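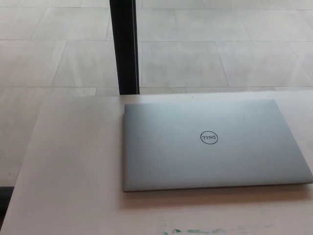
Monday, August 10, 2020

Filed under: Schools, Local News

The Pondbridge school district says every student who needs a laptop for remote classes will have one by the time school starts. It said much the same in June, and parents on the east side of town are still waiting.

Superintendent Krishnamoorthy Fernandes told an online meeting last week that the district had ordered 1,000 laptops and that "the large majority" were on their way. Asked how many had been handed to families, he said he didn't have that number with him. A spokeswoman later put it at some 300.

That leaves a lot of computers to unpack, set up and give out in the three weeks before classes begin. The district's plan for doing it runs to a single page. Pickup will take place at the middle school on Odera Street, with families called in by last name. The page does not give dates. It also doesn't say what happens to parents who work days or don't have a car, although Fernandes said home delivery was "being looked at."

Subira Mushi has three children in Pondbridge schools and shared one old computer among them all spring. She filled out the request form the first day it went up and got an automatic email back. She has heard nothing more.

"They keep telling us it's handled," Mushi said. "I'd like to see the box on my porch, then I'll say it's handled."

Then there is the matter of getting online. The district's own spring survey asked families whether they had a computer but left out any question about internet service. Officials now say they will offer hot spots to homes without it, paid for out of the same fund as the laptops. The budget shown at the meeting had no line for them. Much of the Masgate end of the district gets poor cell service anyway, and a hot spot is only as good as the signal it picks up.

Neighboring Irkton is starting its school year on paper packets for the younger grades and has said so plainly. Fernandes called that approach "a step backward." He would not say what Pondbridge students without a laptop will do on the first day, only that he did not expect there to be any.

The school board meets again next week. Laptops are not on the posted agenda.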